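Babalola Postal Scale Calibration and Repair: Frequently Asked Questions

Ordering and drop-off

Which scales do you accept?
We accept bench, counter and kitchen scales with a capacity of up to 30 kg. Floor scales, crane scales and analytical balances with a draft shield are outside our scope. Mechanical spring scales are accepted for adjustment only. We do not stock springs or dials for them.

Do I need an appointment?
Not for drop-off. The counter is open from 8:30 a.m. to 4 p.m. Mail-in orders need a work order number written on the outside of the carton. Cartons without a number are set aside until the sender contacts us.

How should I pack a scale for shipping?
Remove the platform if it lifts off, wrap it separately, and pack it beside the body, never on top of it. A platform pressing down on a load cell for several days in transit can leave a permanent zero offset. Remove the batteries. Engage the shipping lock if the model has one.

How long does calibration take?
Standard turnaround is five business days from receipt. In May, when the farm market season opens, allow ten. Rush service is two business days and costs an additional $93.

Calibration

What is the difference between calibration and adjustment?
Calibration compares the reading of the scale with known weights and records the error. Adjustment changes the scale so that the error becomes smaller. A calibration report can be issued with no adjustment made. If we adjust the scale, the report lists readings from before and after the work.

What test points do you use?
For a 5 kg scale we load at 10, 25, 50, 75 and 100 percent of capacity, then repeat in descending order. We also test eccentricity by placing one third of capacity at each corner. Customers who weigh in a narrow range can request up to 2 extra points at no charge.

My scale passed, but my recipes or batches are still off. Why?
The usual cause is the minimum useful load. A scale with 1 g divisions can be out by half a division from rounding alone, and at 5 g of yeast or salt that is a 10 percent error. Use a second scale with 0.1 g divisions for small quantities.

Does the container affect accuracy?
The container counts toward capacity even after it has been tared. If a scale is rated for 3,000 g and the container weighs 650 g, 2,350 g of usable range remains. The tare key resets the display – it does not reset the load cell.
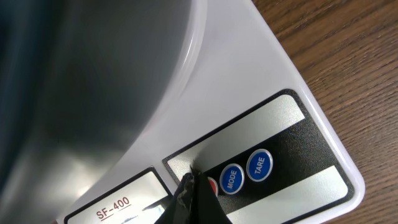 A stainless steel bowl on a digital kitchen scale.

A container wider than the platform adds a second problem. It can overhang the display, or touch the housing and carry part of the load around the cell. Readings are then low by an amount that changes each time the container is moved. Center the container and check that nothing but the platform supports it.

Why does the reading drift while I am adding material slowly?
Many household models have zero tracking, which treats very small changes as drift and cancels them. Slow pouring can fall under that threshold. Add material in larger steps, or lift the container and set it down again to get a fresh reading. On the Eltico bench series zero tracking can be turned off in the setup menu. On most kitchen models it cannot.

How often should a scale be calibrated?
Once a year suits most counter use. Scales that are moved daily should be checked every six months. Between visits, keep one object of known mass near the scale and record its reading once a week. A change of more than two divisions is grounds for service.

Can I use coins as a check weight?
For a rough check, yes. Coins wear and collect dirt, and production tolerances vary. A class M1 weight is inexpensive and comes with a stated tolerance.

Can you certify my scale for selling goods by weight?
Only if the model was approved for trade when it was made. Look for the approval number on the data plate. Kitchen scales do not carry one, and calibration does not make them legal for trade. Your state or county weights and measures office handles inspection.

Repair

Which parts do you stock?
Load cells, battery contacts, leveling feet and keypads for Eltico and Witemico models. Displays are ordered as needed and take three weeks. Parts for the older Cuter line are no longer made. We can sometimes fit salvaged ones, with no warranty.

When is a repair not worth doing?
The bench fee is $38 and is credited toward the repair. If the estimate exceeds 60 percent of replacement cost, we call before going further. Unrepaired scales are returned or recycled at your choice.

Who signs the reports?
Ngozi Adeleke, laboratory manager. Reports are sent as PDF files and kept for seven years. Quote the work order number when requesting a copy.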